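4. Setting up the room and the recording for a public debate

Read section 3 first if you haven't booked the speaker yet. This part covers the day before and the day itself. Written for the Skirville forum but Jadstead uses the same kit, differences noted where I remembered them.

4.1 Before you start

You need: the moderator's sheet, the speaker list (final, not the draft), the interpreter channel card, the Gramari login, two spare batteries for the handheld mics. Login is with Ruba Majali. Ask her by noon, she doesn't check mail in the evening.

NOTE: Speaker names go in with full accents. Ivars Eglītis, Zdzisław Szulc. Copy and paste from the list, do not retype. The caption file takes whatever you put in and the transcript gets cited later.

4.2 Creating the event in Gramari

1. Log in, choose New Session, then Public Debate. Not Lecture. Lecture turns off floor questions and you can't turn them back on once it's running.

2. Title. Keep it under one line. Country or region first, then topic, e.g. "Baltic states: local elections and minority languages".

3. Working languages. Floor language first, then interpretation. Relay goes last if there is any.

4. Add speakers in speaking order. Moderator is added seperately, under Roles.

5. Set the time per speaker. Opening remarks get the long slot, respondents the short one. If an embassy sends someone they count as a respondent unless Reet Eglītis has told you otherwise in writing.

6. Save. Then open it again and check it saved. The language field drops out sometimes.

CAUTION: Don't press Publish until the consent forms are in. Publishing sends the notice to the whole list, all 2,099 addresses, and there is no recall.

4.3 Interpreter channels

1. Switch on the base unit. Wait for the green light.

2. Channel 1 is always floor. Channel 2 is English. Channel 3 is whatever else you've got.

3. Put one receiver on each channel and walk to the back row. Speech should be clear on all of them. Hiss on 3 usually means the antenna lead, push it in.

4. Interpreters get the speeches at least one evening ahead. No speech, send the notes. No notes, send the speaker's last published article and apologise.

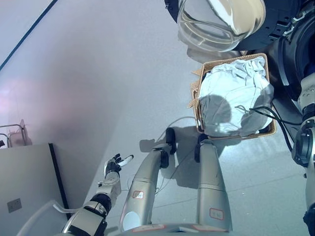

Marker or pen in hand, floor level.

4.4 Seating and name cards

1. Moderator in the middle. Delegations or parties to a dispute never side by side at the same end.

2. Name cards both sides printed. Use name and organization, no titles, unless the speaker is there in an official capacity. Then the title goes on and the disclaimer goes in the program.

3. Flags: none. If a guest brings a table flag, it's all or nothing, so you need one for everybody. Easiest answer is no.

4. Contested place names. Use the wording in the invitation letter, same on the card, the slide and the caption. If the letter has two versions call Natsumi Okabe before printing.

NOTE: At Jadstead the front table is fixed. Skip step 1 there and swap the chairs instead.

4.5 Recording

1. Press Record in Gramari before the moderator opens. Trim later.

2. Check free space on the drive. A full debate with interpretation wants 3,000 MB minimum. Under that, move the old sessions to the Sepp folder.

3. Record floor and interpretation as separate tracks. Box is unticked by default.

4. If a speaker asks for part of it off the record: press Hold, not Stop. Say out loud that the recording is on hold and log the time. Press Hold again to go on. Stop closes the session and you'll have two files to join.

CAUTION: Hold does not mute the interpreter feed. Anyone with a receiver still hears it, incl. press. Mute channels 2 and 3 by hand.

4.6 Floor questions

1. Open the queue when the last respondent finishes.

2. Questions from the room and online alternate. Room goes first.

3. One question each. Statements get cut at the time limit, the moderator does this, you just put up the yellow slide.

4. Close the queue with ten minutes left. Names still in it can send theirs in writing and we pass them to the speakers.

4.7 After

1. Stop, save, wait for the checksum. Don't shut the lid.

2. Upload to Sepp, folder by country then by year. Old numbering ended at 1,297, carry on from there.

3. Transcript goes to the speakers for corrections. They can fix names and figures. They can't take back what they said, see the consent form, second paragraph.

4. Reciever units back in the charger, all of them, face up.

Section last changed 30 June 2018. The December debate used the old channel card, if you find one of those bin it.

Next: 5. Publishing the summary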